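The Small Cost of Leaving Things On

When I moved to Getley, the first letter I got was from the electric company. It was a polite letter and I read it 3 times with a dictionary. It asked me to choose a plan, and I did not know what kind of person I was, in terms of electricity.

I think now that most of us do not know this. We know what we pay for bread. 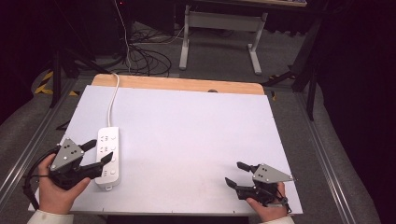
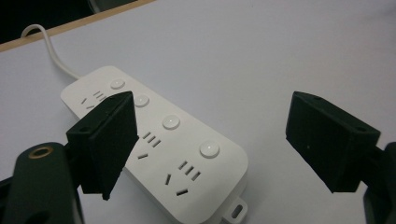 A white power strip with four round buttons, in both photos.

My grandmother's house had one switch by the front door, and when she went out she turned off everything. She did not do it for the planet. The bill came to her by hand, from a man she knew, and she was ashamed if it was high. I do not want this shame to come back. But I notice that it made her look at the house every day, and I look at mine maybe when something breaks.

My neighbor Venla Rautiainen does not agree with me. She says that private habits are a story that companies like, so that we feel guilty over a phone charger while the office tower stays lit all night. She is right about the tower. I walk past it in March, when it is dark early still, and 19 floors are shining for the cleaning staff on one of them.

Still, I cannot accept the conclusion she takes from it, that the home does not matter. A person who never thinks about the lamp in her own kitchen will not, I believe, write to the city about the tower. Attention is like a muscle in this way — it grows where you use it first, and for most people this is at home.

What I am against is the lecture. Last winter our building put up a notice about "responsible residents," and for two weeks everybody spoke about the notice and not one person about the heating, which was on full with the hall windows open. My friend Duygu Akgül wrote below it, in pencil, "Please close window." The windows were closed by evening.

I would like to see more notes of this kind, short and in pencil. And I would like the bill to be written so that a person can read it once. Mine is now four pages, and the number I need is on the third, in gray.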